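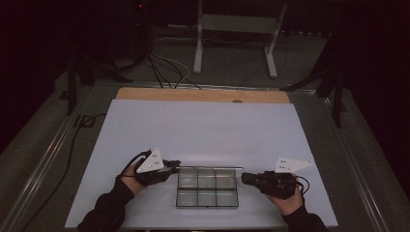
Sechs Fächer, durchsichtig, auf weißem Brett.

Seit ich bei Trallex die Audiokampagnen betreue, höre ich Podcasts wie andere Leute Wasserhähne: Ich warte darauf, dass es tropft. Sobald die Moderatorin Luft holt und »bevor wir weitermachen« sagt, bin ich hellwach. Der Rest der Folge rauscht an mir vorbei. Meine Familie findet das anstrengend, ich nenne es Marktbeobachtung.

Diese Woche ging es um Frequency Capping, also um die Frage, wie oft ein Mensch denselben Spot hören darf, bevor er uns persönlich hasst. Im Briefing für die Matratzenmarke Stonavness stand eine 4. Pro Woche, pro Hörer. Eine vernünftige Zahl, fand ich, fast schon höflich. Dann schrieb ein Hörer namens Győző Balogh an den Kundendienst, er habe den Spot an einem einzigen Sonntag 115-mal gehört und wolle jetzt wissen, ob er dafür wenigstens eine Matratze bekomme. 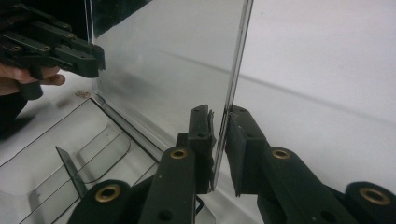

Man muss dazu wissen, dass Herr Balogh offenbar einen Laden betreibt, in dem von morgens bis abends das Webradio läuft, und zwar auf mehreren Geräten. Für unser System war jedes dieser Geräte ein eigener Mensch mit eigenen Schlafproblemen. Das erklärt einen Teil. Den anderen Teil erklärt die Tatsache, dass wir über zwei Einkaufsplattformen buchen, die voneinander so viel wissen wie ich von meinen Nachbarn im dritten Stock. Jede hält brav ihr Limit ein, und wenn der Player abends seine Kennung zurücksetzt, geht alles wieder von vorn los.

Ragnheiður Hjaltadóttir aus unserer Technik hat mir das am Telefon auseinandergesetzt, mit einer Geduld, die mich nervös gemacht hat. Ihr Vorschlag: eine Plattform abschalten, das Limit auf 2 senken und den Spot in drei Varianten ausspielen. Mein Vorschlag war gewesen, Herrn Balogh die Matratze zu schicken. Wir machen jetzt ihren.
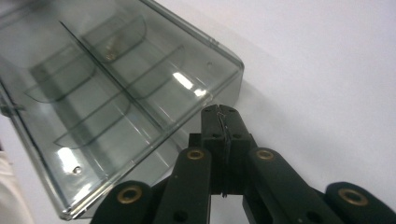
Zwei Reihen, gerundete Trennwände, rauchgrauer Kunststoff.

Die drei Varianten hat die Agentur Grellham geliefert. In der ersten gähnt ein Mann. In der zweiten gähnt eine Frau. In der dritten gähnt wieder der Mann, aber mit Klavier. Auf der Rechnung heißt das »kreative Diversifizierung«, und ich habe sie freigegeben, es war kurz vor 7 und ich wollte nach Hause.
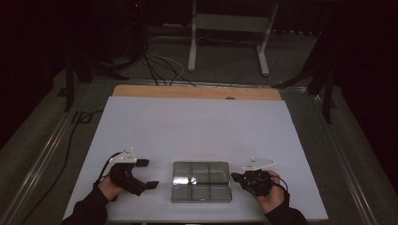
Was mich an der ganzen Sache wurmt: Im Reporting sah die Kampagne prächtig aus. Durchhörrate fast makellos, kaum Abbrüche. Klar, in einem Laden, in dem gerade keiner eine Hand frei hat, bricht auch keiner ab. Auf der Folie für den Kunden hatte ich das noch als »starke Bindung« verkauft – die Folie ist inzwischen überarbeitet.

Herr Balogh hat übrigens geantwortet. Er könne den Spot jetzt mitsprechen, schreibt er, samt Gähnen, und für welche Härtegrade der Rabatt eigentlich gelte. Ich habe die Mail an Stonavness weitergeleitet, Betreff: Conversion.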